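15 December 2022

Thread on driving two dogs 1,125 miles to Rornetlow. We left Monday and got in last night. A few people are doing the same kind of trip this month, so I'm writing down what we did while I still remember it.

## Before we left

**1.** The dogs are a nine-year-old beagle mix and a shepherd mix who turned two in the fall. The beagle has been in the car all her life and sleeps. The shepherd had never gone farther than the vet and the lake.

**2.** Started practice drives four weeks out. Ten minutes around the block, then twenty, then an hour on the highway with a stop at the far end. He drooled a lot on the first three and less on the fourth. By the second week he was lying down.

**3.** Crate or harness was the big question. The crate that fits the shepherd doesn't fit next to the crate that fits the beagle, at least in our car. Ended up with the beagle crated in the back and the shepherd on the back seat in a Mavico harness clipped to the belt.

**4.** The harness took some work. The chest strap has to be tighter than you'd think. First time out he backed straight out of it in the driveway. I wore him around the house in it for a few evenings until he quit scratching at it. (I mean he wore it. Leaving that typo.)

**5.** Paperwork: rabies certificates, the last vet visit summary for each dog, a photo of each dog on my phone, and the microchip company's phone number. I checked that the chip records had my current cell number. One of them still had the old landline. 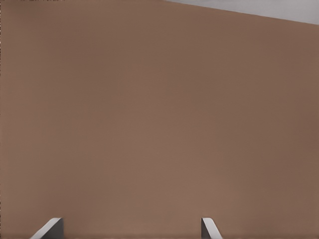 **6.** A reply asks if the vet gave us anything for car sickness. We asked. She wanted to see how the practice drives went first, and by then he was doing fine, so he got nothing. Ask your own vet, and ask early enough that you can try it at home before the trip.

**7.** Food: same kibble they always eat, one zip bag per dog per meal, names written on the bags. Two extra days' worth in case of snow. I also filled two gallon jugs with tap water from home. The beagle gets an upset stomach from strange water, or at least I believe she does.

**8.** Light breakfast, three hours before leaving. On driving days they got a third of their food in the morning and the rest at night after we stopped. The beagle objected to this every morning.

## Monday

**9.** 367 miles the first day. I wanted a short one so the shepherd could get used to it. Left at 8, stopped at 10, 12:15 and 2:30, parked at the motel a little before 4.

**10.** Rule at every stop: leash clipped on before any door opens, engine off, one dog out at a time. The one still in the car complains. Let them complain.

**11.** Rest areas vary a lot. The best had a fenced pet area around back with a water spigot and bags. The worst had a strip of grass next to the truck lane. At that one I drove on to the next exit and used the grass behind a feed store, after going in and asking. They said go ahead and gave me two biscuits.

**12.** Booked the Skemano motel by phone. The website said pets welcome. On the phone I learned it's a ground floor room only, a fee per dog, and no leaving them alone in the room. All fine with us, but none of it was online. Call first.

**13.** I put their own blankets down before I let them in. The beagle got up on the bed anyway. The shepherd stood by the door for most of an hour and then went to sleep against it. A fan on low covered up the hallway noise.

**14.** Dinner for me was a sandwich in the room. If you're traveling alone with dogs, plan on that. I had a cooler with enough for two nights.

## Tuesday

**15.** 402 miles, the longest day. Rain until noon. Two wet dogs in one car smell exactly how you'd expect. Next time I'm bringing twice as many towels, old ones, and a trash bag to put the used ones in.

**16.** Lunch stop was in Su, which has a small park right off the main street with a paved loop. We walked it three times. The shepherd met an older Lab, they sniffed, everybody moved on. He's usually loud on a leash, so I was happy with that.

**17.** He started whining somewhere in the fifth hour. I pulled off thinking he had to go. He didn't. The strap had twisted under his front leg and was rubbing. There was a pink spot but the skin wasn't broken. I straightened it, put a folded sock under the strap, and checked it at every stop after that. Should have been doing that from the start.

**18.** Second motel was a different chain and louder. He barked at the ice machine twice. I moved the car in front of the window so headlights wouldn't come through and that settled him some.

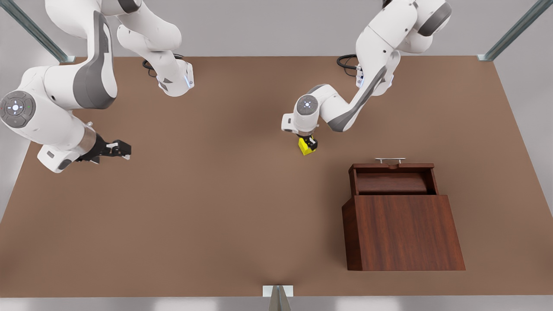 ## Wednesday

**19.** Last day was the rest of it, shorter than the other two, but it took longer than Monday did. Road work, then a slow stretch behind a plow with its blade up. Both dogs slept through nearly all of it. The shepherd had worked out by then that the car stops eventually.

**20.** Pulled in at Rornetlow after dark. Walked them around the yard on leash before going inside, then through the house on leash, room by room. My parents' cat was already shut in the upstairs bedroom. They'll meet through a baby gate this weekend if everyone is calm.

**21.** Both ate full dinners. The beagle drank a lot, so I took her out once more at midnight. No accidents inside on the whole trip.

## Things I packed and used

- Spare leash (the beagle chewed the first one Tuesday)
- Collapsible bowl
- Towels, not enough of them
- Roll of paper towels and enzyme spray
- Headlamp for late walks
- Lint roller

## Things I packed and didn't use

- Booties
- The folding ramp
- A puzzle feeder
- Four of the six toys

**22.** On the way home I'm splitting it into four days. Three was doable for the dogs but I was worn out by the third afternoon, and the weather could be worse by then.

**23.** For the people asking about the sore spot: it's gone. I'm still going to trade the harness for the next size down before we drive back.

**24.** I'll add a post once they've met the cat.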